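Moving the piano to Madton

March 2020

We finally got Mum's old upright out of storage and up to the house in Madton. It had been in the unit since October, and I was tired of paying for a piano I couldn't play.

Eugeniusz Witkowska did the move with his nephew. He quoted $1000, which covered the drive, the stairs and a second trip if the first one went badly. I thought that was fair for a piano this heavy. The other quote didn't include stairs at all, and we have 20 of them if you start at the road.

I measured every doorway the night before and still got one wrong. I'd written down the width with the door off, then left the door on. It cost us 40 minutes and a bit of paint, which I've since touched up with the wrong white. 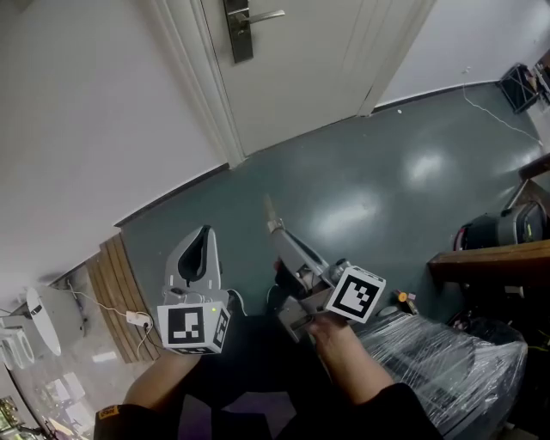
The tuner says to leave it alone for a few weeks before he touches it. The air is drier up here than on the coast and the soundboard needs time to settle. I've put a dish of water in the bottom of the cabinet, the way Mum always did. I don't know if it does any good.

For now it's playable, mostly. The 2 lowest notes buzz and the A above middle C sticks if you play it softly. I've been working through her book of waltzes in the evenings – slowly, and with a lot of stopping. Her pencilled fingering is still in the margins and some of it doesn't suit my hands.

Tuning is booked with Mieczysław Sobczak once he's back from Rimulmont. I'll post the before and after recordings then.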